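Packaging and Household Goods, Unit 4: How Materials Are Sorted After Use
Course handout, Stelavbridge Evening College

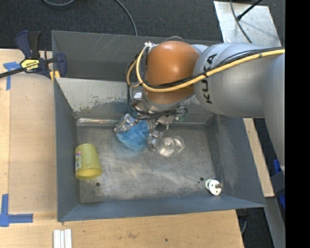 In the last unit we followed a product from the factory to the shop. Now we follow it in the other direction. When a household item is thrown away, it does not become "waste" in one moment. It goes through several decisions, and at each decision somebody must know what the item is made of. This handout gives the vocabulary and the main ideas. Please read it before the seminar and bring it with you, as I will refer to the section numbers.

4.1 Two words which students often mix

Separation means that we keep materials apart from the beginning, for instance when a family has one container for paper and another for glass. Sorting means that the materials are already mixed and we must divide them later. Many textbooks use the two words freely. In this course we do not, and in the written test I will expect the correct one.

Separation costs little money but it asks for patience from many people. Sorting asks nothing from the household, but the cost comes later. A town can use both. In our reading about Doltside, the town separates glass and paper and sorts everything else.

4.2 Properties used for sorting

To divide two materials, we need one property in which they differ. The most common are these:

Density. Some plastics float on water and some sink. Polyethylene and polypropylene float. PET and PVC sink. This is why a simple water tank is still a good tool.

Magnetism. Steel is attracted by a magnet, aluminum is not. For aluminum we use an eddy current, which pushes the metal away from the belt. You do not need the formula, only the principle.

Size and shape. A rotating drum with holes lets small pieces fall through. Flat things and round things also behave differently on a sloped surface -- the flat ones tend to travel up with the belt, the round ones roll down.

Reflected light. Near-infrared light is reflected in a different way by different plastics. Black plastic is a known difficulty, as the usual black pigment absorbs most of this light.

Each property has a weak side. Density does not help when two plastics are glued together. Light does not see what is under a label. For this reason a plant uses several steps in a row, and the order of the steps is important.

4.3 Mixed and difficult items

A textile is difficult in almost every plant. It is soft, it changes its shape, and long pieces turn around the shafts of the machines. When this happens, the line must be stopped and the piece is cut out by hand. A separate collection for textiles is therefore usual, even in towns where everything else goes in one container.

Composite items are a second group. A drink carton has paper, plastic and often a thin aluminum layer. The paper fibers can be recovered in water, but the rest stays together and has a lower value.

4.4 Reading the numbers: the Beslow exercise

The table for Beslow is on the second sheet. For February it gives 897 tons received and 311 tons sold as clean material. Many students divide the second number by the first and call the result the recycling rate. This is too quick. The tons received include water, dirt and food remains, and the tons sold tell us nothing yet about losses at the buyer.

A second number is the purity of a bale. If a bale of PET has a purity of 86 percent, the other part is something else: caps, labels, other plastics. The buyer will pay less for it, or send it back. Recovery and purity usually pull against each other. If we want to catch every bottle, we also catch things which are not bottles.

4.5 Questions to prepare

Why is the magnet usually placed before the light sensor?
What would change in Doltside if glass was no longer separated by the households?
Find one item in your kitchen made from two materials. Can they be parted by hand?
In the Rivas text, the author writes "sorting" six times. In which of these places does she mean separation?

Please hand in your answers on one page by Wed 29 May. Handwriting is fine -- only leave a margin on the left side for my comments. The Rivas text is in the reader from page 6, and the pages on incineration can be skipped until Unit 5.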